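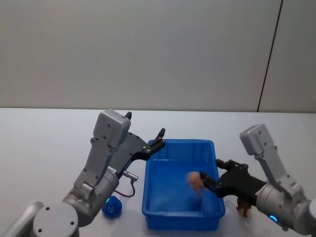

Home > Tidy Up > Small Spaces

How I Sort the Toy Drawer With One Tray

My toy drawer used to be the place where things went to disappear, and I put off dealing with it for months. What finally got me going was a plain plastic tray, bright blue, set in the middle of a white table with a few other things on it. Sounds too simple, I know! But small stuff shows up so well on a white surface that I stopped losing pieces halfway through.

What you need: a rectangular tray with a rim, a clear tabletop, a damp cloth, and a spare bag for the giveaways. I got mine from Hustasell, but any tray that fits your drawer is fine (measure first, I didn't, and had to go back on Thursday).

1. Wipe the table and let it dry.

2. Put the tray in the center, with room on both sides so you can reach in from the left and the right.

3. Tip the drawer out next to the tray, a handful at a time. Don't dump the whole thing. I did that once and quit before lunch.

4. Keepers go in the tray. Balls go in last! A little knobby rubber one like the blue one by the corner of my tray will roll right over everything else, so I leave it on the table until the rest is settled.

5. Anything cracked or sticky goes straight in the trash.

6. Slide the full tray into the drawer and set a timer for 19 minutes to find homes for whatever is left over.

If your drawer is deep, two shallow trays stacked work better than one tall bin. I'm trying that in the craft closet next.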